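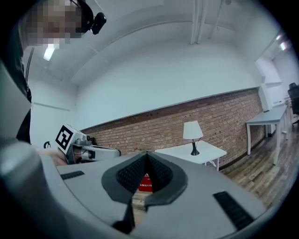 Kamarul Sinaga replied at 14:20 that the stock export from Drostlow was still stopping short, and that restarting the sync service on Saturday had made no difference.

Status: Open
Priority: Medium
Component: Golton stock sync, nightly export

Symptom
The source table holds 3,487 item lines. The file that reaches the Garrido branch contains 2,000. The job log shows exit code 0 and no warnings. Items past the cut-off keep their previous stock level at Garrido, so the tills go on selling lines that the warehouse has marked as withdrawn.

Checks
Disk space on the export host: normal.
Manual run with the same account: same result, 2,000 lines.
Manual run with page size set to 500: same result, four pages written, then stop.
Character set of the first missing line: plain text, no odd characters.
Export to the Solton branch: complete.

Hafiz Raju, 15:05
Compared the two branch profiles. Solton has no row limit set. Garrido has one, value 2000, under the old import settings. The field is hidden in the current admin screen but the export job still reads it. Cleared it from the command line and reran. File now has 3,487 lines, run time 12 minutes.

Kamarul Sinaga, 15:40
Import finished at Garrido. Spot check on withdrawn lines is fine. Please leave the ticket open until the nightly run has gone through, as the profile is reloaded from the master copy at 01:00.

Hafiz Raju, 15:52
Master copy had the same value. Cleared there too. Will check the log in the morning.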